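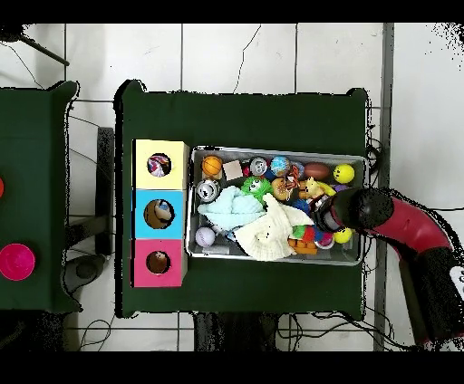
Picking from covered clutter: gallery and notes

2023-09-19
By Ivan Melnychuk

This page collects views of the workcell at Ristcombe during the covered-clutter trials, with notes on the method and the main results. The full write-up contains the derivations and the parameter tables. The notes here are limited to what a reader needs to follow the trials.

The task is simple to state. A single arm empties a metal tray of mixed objects into three boxes, each with a round hole in its top. The tray holds balls, cans, plush toys, small household items and one or more cloths, and the cloths lie over part of the load. The planner has no model of what is under a cloth. It has to decide whether to pick an exposed object first or remove the cover first, and it makes that decision again before every grasp.

Earlier work at Clemeck treated cloth as an ordinary object. The grasp detector scored every region of the tray, the best score was executed, and a cloth was removed when its score happened to be highest. This worked on open trays. On covered trays it produced two kinds of error. In the first, the gripper closed on the cloth and on an object beneath it, and both left the tray together. In the second, the gripper took an exposed object that was holding a fold in place, the cloth slid, and the stored map of the tray was wrong from then on.

Pultov, the planner used in these trials, separates the two decisions. A segmentation step first labels each depth region as cover or content. Each cover region then receives a support estimate, a number between zero and one that expresses how much of its surface is judged to be resting on something. Content regions touching a cover receive a penalty that grows with the support estimate. Grasp candidates are ranked only after the penalty has been applied.

The support estimate comes from the shape of the cloth surface. A cloth lying flat on the tray floor has low curvature and sits at a known height. A cloth draped over a ball has a peak, with slopes that end at nearby objects. Folds complicate this, and a cloth folded over itself can stand as high as one with a ball under it. Pultov makes no attempt to tell these cases apart from one view. It assigns both a high estimate and chooses a grasp near the highest point of the fabric, with a shallow closing depth so that the fingers are less likely to reach whatever is below.
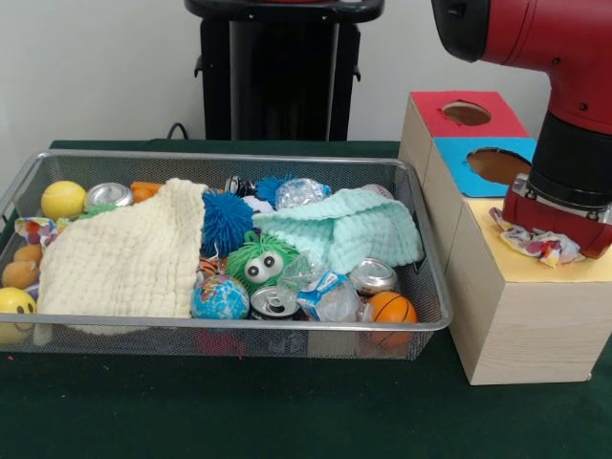 Closing depth turned out to be the most sensitive parameter in the system. If it is too shallow the fabric slips out during the lift, and if it is too deep the double picks return. The setting was tuned in August on one towel and left unchanged for all later runs, including runs with other fabrics. Waffle-textured towels tolerate a shallow grasp because the texture gives the fingers something to hold. Smooth printed fabric is harder, and most of the slips in the log come from that group.

Placement is handled separately from picking. The boxes stand in a row at stepped heights, and the arm moves to a fixed point above the chosen hole before opening. For rigid objects this is sufficient. Fabric is different: a piece held by one corner can come to rest on the top panel with only part of it over the hole. The placement routine therefore includes a push. After release the gripper closes, moves down at the panel surface and slides toward the center of the hole. The push is repeated once if the wrist camera still reports fabric on the panel. After that the item is logged as unplaced, and the run continues.

Box assignment is by class. Cloth and fabric pieces go to the yellow box, balls and soft toys to the blue box, and everything else to the third. Items wider than a hole are flagged before the lift and moved to the side table. Classification is done at the grasp candidate stage and is not revised afterward, so an item labeled incorrectly in the tray is delivered to the wrong box even when the wrist view would have corrected the label. This is a known limitation.

The load is drawn from the Boiko set, an internal collection of toys, cans and textiles. The set was assembled to include pairs that look alike from above but behave differently in the gripper: foam balls and firm balls with similar prints, or spiky rubber balls next to fuzzy plush of nearly the same color. Most cans are laid on their sides. A can on its side rolls when its neighbor is removed, and this was wanted, as it forces the planner to discard its previous map.

Results

The trials consisted of 19 sessions and 3,126 grasp attempts. Of these attempts, 897 were made on or next to a cover region, and only those are relevant to the comparison with the older ranking. Double picks occurred in 158 of the 897. Under the older ranking, replayed on the same recorded depth data, the selected grasp overlapped both a cover and a content region far more often. A replayed grasp is a prediction and cannot be counted as a failure in the same way as an executed one, so the two rates are reported in separate tables in the write-up and should not be divided by each other.

Two observations did not fit the original plan. The first concerns order. Removing the cover as early as possible was expected to be the best policy on nearly every tray, since it exposes the most content. On trays where the cloth was large and lay across the rim, early removal dragged light objects over the edge. Pultov now takes exposed objects at the rim first and returns to the cover afterward. The change is a fixed rule and has not been learned or tuned.

The second concerns plush. Knitted plush toys were often labeled as covers, especially when folded over their neighbors. In most cases the error was harmless, because the shallow grasp used for a cover also works on plush. It did send some toys to the yellow box. A texture feature was tested as a remedy and dropped. It separated knitted plush from woven towels well enough, but it failed on knitted cloths, which were then treated as toys and grasped too deeply.

Depth quality

The overhead depth stream has gaps along object borders and table edges, and the gaps are wider where the arm is in view. Bare metal makes them worse. The tray rim returns unreliable values when seen at a shallow angle, and a can facing the camera may return no depth on part of its top. Three measures are applied before segmentation:

– Pixels without depth are left empty. Filling them by interpolation created false slopes, which the support estimate read as draped fabric.
– The arm is masked using its joint positions, with a margin added for the cables and the wrist housing.
– The tray outline is fitted once at the start of a session and reused. It is fitted again only if the overlap with the current view falls below a threshold.

Masking has a cost. When the arm pauses over the tray, the covered area is unknown to the planner, and content beneath the arm is neither ranked nor updated. In the standard cycle the arm retracts before each new map is built. A shorter cycle that plans with the arm still extended is under test – it saves time on open trays and has so far given poor results on covered ones, where the missing region is often the one that includes the boundary of the cloth.

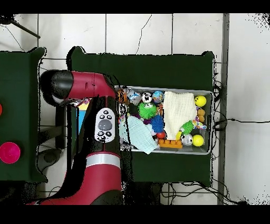
Arm extended toward the tray, with a white knitted cloth and a pale blue one among the toys. Gaps in the depth data follow the outline of the arm and the edges of the furniture.

Work in progress

The next series will use the same tray and boxes with a second view included in the support estimate. The side camera already records every session but is used only for review. From the side, a fold standing on its own and a cloth resting on a ball differ more clearly than they do from above, at least near the front of the tray. Calibration between the two views drifts during long sessions, and this has to be resolved before the side view can be used for planning.

The unplaced fabric cases will also be reviewed. Changing the release point is the simplest option. Opening the gripper lower and slightly behind the hole should leave more of the fabric over the opening, at the risk of contact with the panel of the next box.

Session logs and the replay script are available on request. Please state which planner version is needed, as log formats before August are not compatible with the current reader.

Related items
Pultov planner: release notes
Boiko object set: contents and handling
Shallow grasps on woven and knitted fabric
Replay of recorded depth data: method and limits
Ristcombe workcell: camera layout

Contact: Clemeck, Ristcombe | © 2023 Clemeck | Back to top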